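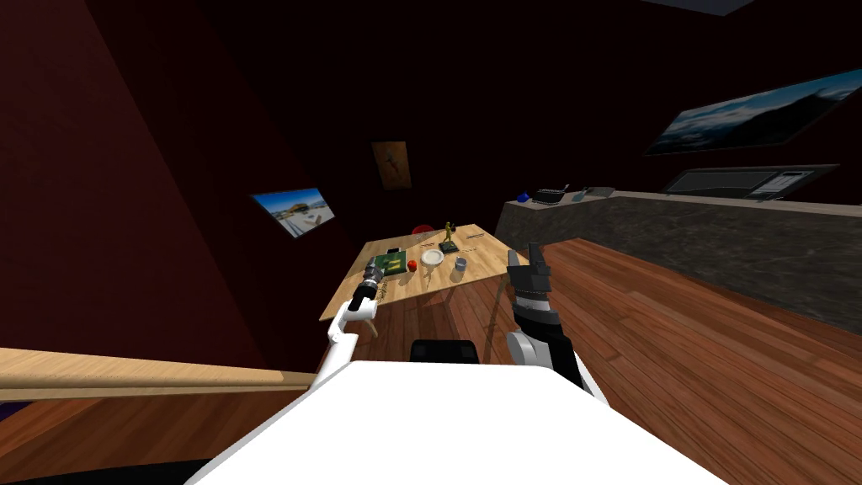
Maintained by the Royer Reading Room, Clakovthorpe. Last revised 2024-10-21.

Clakovthorpe Program Notes: Data Card

Summary

The Clakovthorpe Program Notes collection contains the text of printed programs for stage plays, one-act evenings, and staged readings presented at the Manville Playhouse. It holds 430 records, one for each program. The collection is intended for the study of how theaters describe new plays to their audiences, and of how directors and playwrights write about their own work.

Contents

Each record gives the title of the production, the season, the type of event, the full text of the director's note, and the scene list. A playwright's note is included in 87 records. Cast biographies were transcribed but are withheld from this release. Advertisements and donor lists were not transcribed.

Files

programs.csv holds one row per program.
notes.txt holds the full text of all notes, separated by record number.
corrections.txt lists changes made after the first release.

Source and transcription

The printed programs are held in the Royer Reading Room and may be consulted there by appointment. They were scanned, converted to text with the Grodunex transcription tool, and then read against the originals by a member of the staff. Original spelling, punctuation, and capitalization have been kept, including errors in the titles of plays. Words that could not be read are marked with [illegible]. Handwritten additions, such as cast changes penciled in before a performance, are placed in a separate column and should not be cited as part of the program.

Known limitations

Coverage is uneven. Staged readings often had only a single folded sheet, and 74 records therefore contain a title and a scene list but no note of any kind. Programs for touring companies were prepared elsewhere and follow different conventions. Running times are given as printed and were not checked against performance reports. In 30 records the season is inferred from neighboring programs in the same box; these are marked "inferred" in the season column.

Terms of use

The scene lists and production data may be reused without restriction. The notes remain the property of their authors and are provided for research and teaching. Users who wish to reprint a note in full must obtain permission from the author or the author's estate. The Reading Room does not grant such permission on an author's behalf.

Corrections

Reports of errors should give the record number, the column, and the proposed reading. Accepted corrections are entered each October.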